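Buy the Small Things First

March 12, 2021

Every year in October our department in Brorkadville makes the budget for equipment, and every year the same thing happens. Someone brings a catalog with a robot arm on the cover, and the whole discussion is about the arm. I want to argue that we should start the list from the other end.

I was one of the people with the catalog. Three years ago I supported the purchase of the Rundora arm, and I still think it is a good machine. But we spent the money so completely that there was nothing left for a table of the right height, for spare cables, or for the hours of a person who prepares the tasks. The arm stood for two months with its cover on. My colleague Talha Gondal calls this period "the expensive silence," and I cannot disagree with him.

For the price of a service contract on such an arm, a group can equip a full station where people do the work with hand-held grippers. Two grippers, a table, stands, power strips, and then rice, cups and spoons from the supermarket. The grippers are held in the hands, so a new student can begin on the first morning. When the task is wrong, you change the task before lunch.

Aqeel Sandhu, who signs our orders, objects that cheap equipment is invisible to the people who give money. He is right about this. A visitor wants to see an arm. But I think we should explain our work better to the visitor, and not buy things for his eyes.

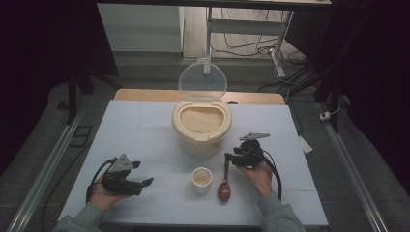

Yao-tsung Ko

A spoon and a cup of rice do not look like a budget item. In our last plan they were under "other," together with tape and printer paper, and this line was the first to be cut when we had to save 2000 dollars. I would like the next plan to have a separate line for task materials and for the cables, with a real sum in it, and I would like it to be written before the line for machines.

After that, if the money is enough, let us talk about the second arm.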